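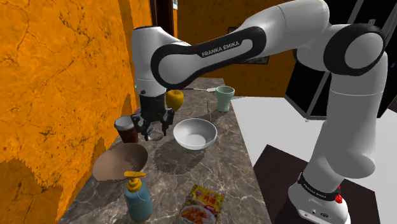
Marble countertop

Workshop > Notebooks > Stone and surfaces

Entries Materials Suppliers Contact

Search this notebook... Go

24/02/2019

Sealer and stain tests on marble offcuts, continued. The offcuts are the ones left over from the Skirermont kitchen, all from the same slab, honed by hand to 400 and rinsed. They had been in the drying cupboard for two days before I touched them.

Coated one set with Engelhardt and one with Bridell, and left the third bare. Two coats each, wiped off with a cotton cloth after ten minutes. The Bridell went tacky sooner than the tin says and I had to rub hard to get the last of it off. It has left a slight smear on piece 43, visible only with the lamp held low. The Engelhardt wiped clean but smells for hours. Keep the window open next time.

Stains: olive oil, cold tea, red wine, lemon juice. A few drops of each, covered with a watch glass so they wouldn't dry out, then blotted after 4 hours.

Oil - dark patch on the bare pieces, nothing I can see on either sealed set.
Tea - faint ring on bare, fainter on Bridell.
Wine - bad on bare. Pale pink on Bridell, almost nothing on Engelhardt.
Lemon - dull spot on everything. As expected, neither product does anything about acid. The customer needs to hear this before we fit, and it should go in writing on the care sheet.

Tried a poultice on the oil patch: baking soda and water mixed to a thick paste, cling film over, edges taped. Mayu Hoshino thinks whiting with a bit of acetone will pull more out and she is probably right, but we have no whiting until the Fudis order comes in.

Weights are in the blue book. Piece 708 has a chipped corner so its figure is no use for comparing with the others. Leave it out.

To do: take the poultice off tomorrow and brush, don't scrape. Re-hone the lemon spots. Put one sealed piece of each kind by the sink and leave it there until May - wipe it down daily like a normal worktop, no special cleaner.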